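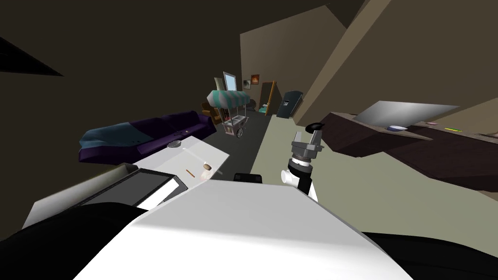 Simulated living room, coffee table task. Robot in the foreground, one gripper raised.

Fandstead Home Two-Arm Platform
Rental and evaluation unit, with Cokeck task software

We rent this machine to labs, appliance makers and the occasional curious hotel. If you want something to tidy your house while you're at work, please keep your money for now.

What's included
Wheeled base with white torso shell, 2 arms, parallel grippers
Cokeck task software, one seat
Masanja room pack (simulated living rooms, kitchens and laundry rooms)
Charger, spare finger pads, printed manual

Rental: $3630 a month, 2-month minimum. Delivery is extra outside Hesside.

Can it do chores?
Some, in some rooms, slowly. Clearing a coffee table sounds like the easy one, and in simulation it goes well enough that people get excited. Look at what's on that table, though: a small dish, a thin stick, a little beige cylinder. Thin things lying flat are hard for two stiff fingers, and a rendered tabletop doesn't have crumbs or a sticky ring on it.

Our own tester, Wilmer Lozano, ran 400 table-clearing attempts on a real unit in our shop. It finished around 7 in 10 without help. The rest were mostly dropped sticks and pens, plus a long spell of the arm waiting for a gripper fault to be cleared by hand. Wilmer could have done the whole job before the machine picked its first object.

Blankets and throws: it can drag one off a sofa. We would not call the result folded.
Dishes: empty, dry and unbreakable only.
Shop-floor work: sorting same-size parts from a fixed tray is the best use we've found. Mixed bins are still a bad bet, whatever the trade show video said.

Before you order
A good score in the room pack is a reason to try the task on hardware — it doesn't predict the hardware score. Budget time for setup, and someone within reach of the stop button whenever the arms are powered.

Questions go to the rental desk. Ask for the full Lozano test log, failures included.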